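What's Under the Metal Lid?
Dilgate Kids, Quick Science page

Every computer has a chip that does the thinking. Well, not real thinking. Adding, comparing, moving numbers from one spot to another. Super fast. It's called the processor, or CPU for short.

Ever seen one out of a computer? Most people haven't. Lots of them are flat squares or rectangles, small enough to sit in your palm. Green board on the bottom, shiny metal on top. 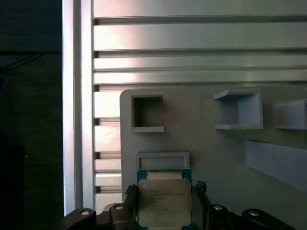
The metal part is a lid. Grown-ups call it a heat spreader. Long name, easy job. Processors get hot when they work, and the lid spreads the heat out so a cooler on top can carry it away. Like a pan on the stove, where the heat goes out to the edges.

So where's the chip? Under the lid! The real chip is a thin piece of silicon, a stuff that we get from sand. On it are tiny switches called transistors. Way more than 1,000. Way more than a million, even. Billions, in a new one. On, off, on, off.

The green board is called the substrate. (Say it: SUB-strate.) It has teeny metal paths inside that join the chip to the rest of the computer.

And the writing on the lid? Tiny letters and numbers. Usually who made it and which model it is. Handy, becuase two chips can look almost the same and only one will fit your computer.

Touching one? Ask a grown-up first. Hold it by the edges. Fingers off the bottom, thats where the contacts are, and a little zap of static can hurt it.

Try this: find 5 things at home with a processor inside. Phone counts. So does a game console. Check the washing machine too.

Next time: memory, and why computers forget stuff when you pull the plug.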